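Student Project Report: Reading Aloud in Two Languages
February
By Arvo Jääskeläinen

Print this page | E-mail this page

Our group of 2 students studied how pupils at Wurnholm school prepare for the yearly reading evening. Each reader chose a short text and read it first in the original language, then in English. The longest text had 867 words, and the limit was 2000.

In the first rehearsals most readers went too fast. We asked them to mark the pauses with a pencil – this helped more than our spoken advice.
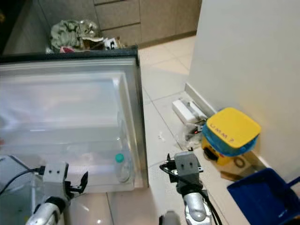
The translations were harder. Two readers wanted to keep the rhymes, and one of them changed the ending of the poem for this reason. Our teacher, Ms. Laaksonen, let the change stay, but asked the reader to explain it to the audience.

For next year we suggest one more rehearsal in the hall, with the microphone.

Contact | Copyright Wurnholm School | Back to top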